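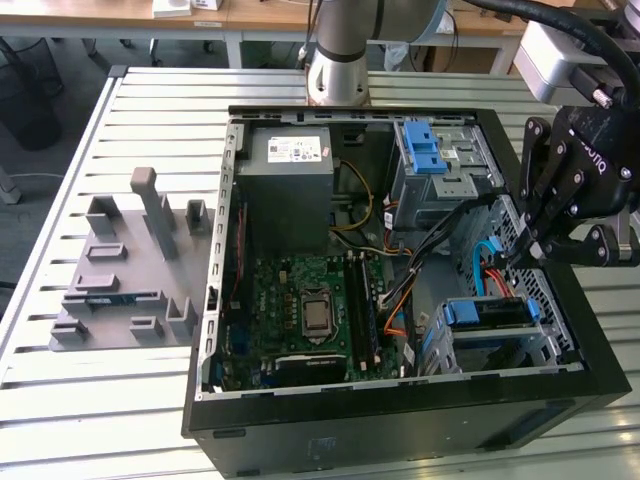
A tower case with the side panel off, showing the power supply, motherboard and memory.

The second life of the office computer

When an office moves, the desks usually go first and the computers last. They are stacked in a back corridor, someone puts a sheet of paper on top saying DO NOT TAKE, and there they stay until the lease runs out.

Gyula Bodnár has spent most of his working life at the other end of that corridor. He runs the sorting hall at Kultunora, a small firm in Wuramberg that buys retired office machines, strips or mends them and sells them on. In the week I visited, a delivery of 304 desktops had come in from an insurance office. By the time I left, 148 had been set aside for repair and the rest were down for parts.

"People think the old ones are broken," he says. "Most were switched off on a working day and never switched on again."

The trade is older than it looks. Typewriter dealers did much the same thing, taking in worn machines, making one good one out of two bad ones and selling it to a school or a solicitor's clerk. What has changed is the pace. An office typewriter might stay on the same desk until its owner retired. A desktop computer is written off by the accounts department on a fixed date, whatever state it is in.

Kultunora's buyers fall into two groups. The first wants whole machines: schools, clubs, small shops, a driving school that has used the same model for its theory tests for years and does not want to learn another. The second group wants a single part. Memory sells quickly. So do power supplies, provided the label can be read and the plug fits. Cases hardly sell at all, and most go for scrap metal.

Data is the part that worries customers. Every drive that arrives is wiped or shredded, and the seller gets a certificate with the serial number on it. Bodnár will not buy from anyone who says they do not need the certificate. He has turned down three large lots for that reason and says he would do it again.
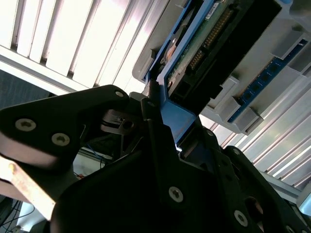 Torx screws, now common on all kinds of equipment.

Screws matter more in this business than an outsider would guess. A case held shut by a thumb latch can be opened in seconds. One held by four kinds of screw, with two more under a sticker, takes long enough to wipe out the profit on a cheap machine. Glue is worse. Bodnár keeps a shelf of slim computers that he calls the library, because they only ever get looked at.

The firm's main rival, Collado, has gone another way. It takes only machines less than three years old, cleans them up and sells them with a warranty at up to half the original price. Zillard, a charity with a shop near the station, takes what neither of them wants and runs evening classes in mending it. The three pass stock between them without much fuss. A van goes round when it is full.

Prices are not what they were. New budget machines have become cheap enough that a family may not see the point of a used one, and newer software leaves out some older processors altogether. Bodnár has stopped buying certain models even when they are offered for nothing, as he would have to pay for their disposal.

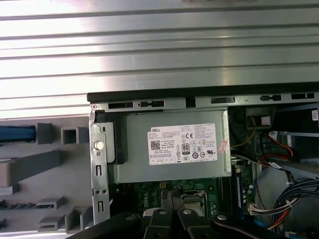 Power supply labels are checked before resale. A Dell unit, still in its chassis.

He has no plans to retire. The lease on the hall comes up in July, and he has asked for a longer one, with the room next door included. The landlord wants the corridor kept clear.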